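News > Around the kitchens > Lalesmont

Well, we're a few months in with the arm at Lalesmont now and people at the other sites keep asking me what it's like, so I've been told to write it down. I run the prep side there, 16 of us across two shifts, and I'll admit I was one of the grumblers when Cletano first came up at the April meeting.

What I hadn't expected is how much of it happens on a screen first. Sibusiso Pillay goes through every new job in the simulator before the arm at our end gets to try it, and he's had us in on Wednesday afternoons to watch and shout out what's wrong (we're very good at that bit!). Small, soft things round the sink are the current headache — picking them up without squashing them, and keeping clear of the rack and the tap.
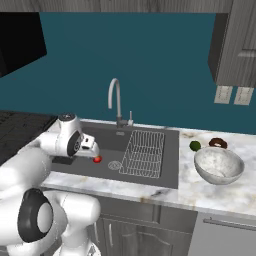 Mansa Ofori has done sinks for 12 years and she spotted straight off that it was coming in at a daft angle. Sibusiso changed it that same afternoon and she's been unbearable ever since. She now spends two mornings a week on the testing, paid at the higher rate, and I had to fight for that, so do ask about it if your site is next.

As for the rest of us, nobody's hours have been cut. The late clear-down has got shorter and I've moved two people over to cooking, which one of them loves and the other is still making her mind up about. My own worry is the new starters, who used to learn the place by doing the sinks. I haven't worked out what they'll do instead, and I'd love to hear from anyone at Rengifo who has.

86 shares | 12 comments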